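Ovgate Releases Esel 3, Planning Software for Two-Armed Mobile Robots in Furnished Rooms

FLANILACH, December 19, 2024 – Ovgate today released Esel 3, a new version of its motion planning and perception software for mobile robots with two arms. The release adds a shared planner for the base and both arms, a new floor-clearance map, and a replay tool that lets developers step through a run and see why the software chose a given motion.

Esel 3 is available now to all customers with a current license. Customers on Esel 2 can upgrade at no extra charge.

Earlier versions of Esel planned in stages. The base drove to a stopping point, the base planner handed over control, and a separate arm planner took over. This worked well at fixed stations such as shelves and benches. It worked less well in homes and other furnished rooms, where a good stopping point for the wheels is often a poor one for the arms. A robot would stop, find that one arm could not reach, back up, and try again.

In Esel 3, base and arm positions are solved together. The planner looks for a place to stand from which both grippers can reach the object, and it checks the route to that place before the robot moves. If the object has to be held from two sides, as with a basket or a tray, the planner keeps the distance between the grippers fixed for the whole carry and treats the load as part of the robot's outline.

The floor-clearance map is the second main change. Furniture on legs or casters has been a common source of trouble for planners that work from a flat outline of the room. A desk may look open at sensor height and still have a metal foot reaching out along the floor. Esel 3 builds its map in height bands, so the space near the floor is checked separately from the space at arm height. Soft furniture gets its own setting. Upholstered edges are given a wider margin, which developers can change for each room or turn off.

Ovgate tested the release against a library of 251 recorded runs made in furnished rooms at its Flanilach site. The runs cover laundry handling, tidying, and moving items between seats, tables, and the floor. Each run was replayed against both the old and the new planner. In 46 of the runs, the old planner had asked for at least one extra base move after the arms failed to find a reach. Those runs are now shipped with the software as a regression set, so customers can repeat the comparison on their own machines and with their own robot models.

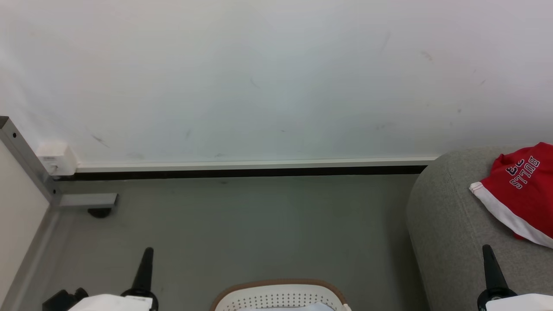 Ehlers, which has had the pre-release build since August, said the combined planner had cut down on the time its engineers spent hand-placing stopping points, but that the height bands took some getting used to. Its engineers at first set the bands too narrow, the company said, and the planner turned down routes that the robot could have driven safely. Ehlers asked for a set of default values by furniture type, and said it would like to see the same treatment given to doorways in a later version.

Default values for desks, tables, sofas, and beds are included in today's release. Doorway handling is planned for a later update. Ovgate has not set a date for it.

The replay tool, Esel Trace, is installed with the main package. It reads a recorded run and shows the camera view, the clearance map, and the planner's candidate motions on one timeline. Rejected motions are listed with the check that ruled them out, such as reach, clearance, load tilt, or gripper spacing. A developer can change a setting, replan from any point in the recording, and compare the new result with the old one without using the robot. Traces can be exported as plain text for use in bug reports.

Esel 3 also includes several smaller changes. Plain walls and floors, which give a camera few features to track, are now handled with a fallback that leans on wheel odometry and on straight edges such as baseboards. Wrist camera calibration can be run from the command line. Log files are smaller, and the format is documented. The older two-stage planner remains in the package and can be selected in the configuration file, but it will receive only bug fixes from now on.

Configuration files from Esel 2 will load in Esel 3 with a warning for any setting that has been renamed. Custom arm planners written against the old interface need to be rebuilt. A migration guide is posted with the release notes, along with a list of known issues. The most significant of these affects robots with arms of unequal length, for which two-sided carries must be set up by hand.

About Ovgate

Ovgate develops control, perception, and planning software for mobile manipulators. Its products include Esel, for motion planning, and Esel Trace, for run analysis. The company is based in Flanilach.

Press and licensing inquiries may be sent to the Ovgate office in Flanilach. Evaluation licenses for Esel 3 are available on request.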